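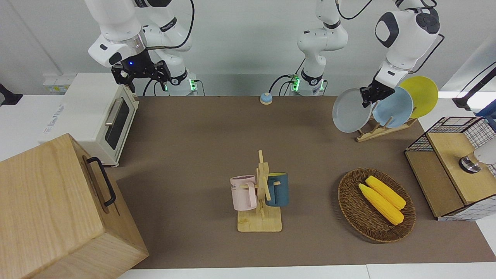

Tradgate Eye Clinic is an outpatient eye clinic in the town of Tradgate. It treats adults and children, and is best known locally for cataract surgery and the care of glaucoma. The clinic was founded by the ophthalmologist Ashraf Shehata, who remains its senior consultant.

History

Shehata trained in general medicine before turning to diseases of the eye. He first saw patients in two rented rooms on Kelleo Street, where he worked with one nurse and an optometrist. The practice moved to its present building, the former El Khatib pharmacy, after the upper floor had been converted into an operating suite. The new premises opened to patients in April, and the Kelleo Street rooms were given up later that year. A children's clinic was added on 2018-08-10.

Services

The clinic has five consulting rooms and two operating theatres. Routine work includes sight tests, pressure checks, diabetic eye screening and the removal of small growths on the eyelid. Most cataract operations are done under local anaesthetic and patients go home the same day. Cases that need a general anaesthetic are referred to the hospital at Garuvitz, as are most injuries to the eye socket. Contact lens fitting was offered in the early years but has been dropped.

Children under eight are seen on separate mornings. Squint and lazy eye make up most of this work, and patching is usually tried before surgery is discussed.

Staff

Four consultants work at the clinic, two of them part-time. They are supported by optometrists, theatre nurses and an orthoptist who also visits schools in the district.

Access

The entrance is on the market side of the building, with a ramp from the pavement. Patients who have had drops to widen the pupil are advised not to drive until their sight has cleared. The Garuvitz bus stops opposite.

See also

Cataract surgery
Glaucoma
Orthoptics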